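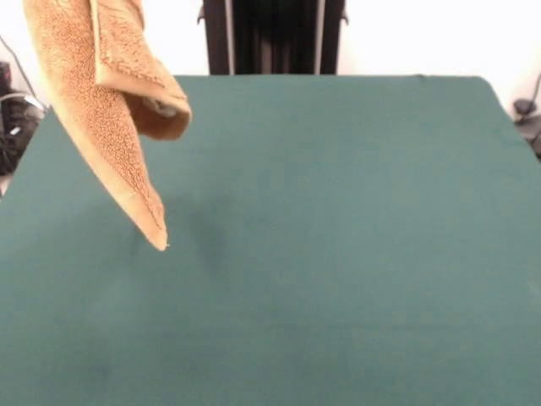
Student teams entered in the Witard Cloth Handling Challenge will present their work on Sat 9 October at the Soomro Technical College automation lab. The challenge is run by the college's second-year robotics class together with the Clolel student engineering club. Each entry must pick up a towel, find its corners, and fold it on a flat table. Terry cloth is the required material. A terry towel lifted from above tends to fold over on itself, with one corner hanging low and the rest hidden inside the curl, and the software has to work out which edge is which from that shape. The hem band is flatter and smoother than the looped pile, and teams may use the difference to locate an edge.

Qualifying trials closed in June. Teams submitted 1000 logged attempts for scoring, of which 801 met the minimum standard for a completed fold. A further 261 attempts recorded during practice were not scored and will be released with the results as reference data.

Three teams advanced to the final. Each will have the same table, the same towels, and the same time limit. Runs start with the towel dropped on the table by a judge. Points are given for corner detection, edge alignment, and total cycle time. A run is stopped if the towel leaves the table or if a team member touches the equipment.

Finalists are using Orneo, the class's shared control software, for motion planning and logging. Teams wrote their own code for grasp selection and folding. Changes to the shared software are frozen until scoring is complete.

The final is open to students, families, and local employers. Doors open at 9:30 a.m. and the first run begins at 10:00 a.m. Admission is free and no registration is required. Visitors must stay behind the marked line while equipment is powered.

The rules, scoring sheet, and table dimensions are available from the Soomro Technical College automation office.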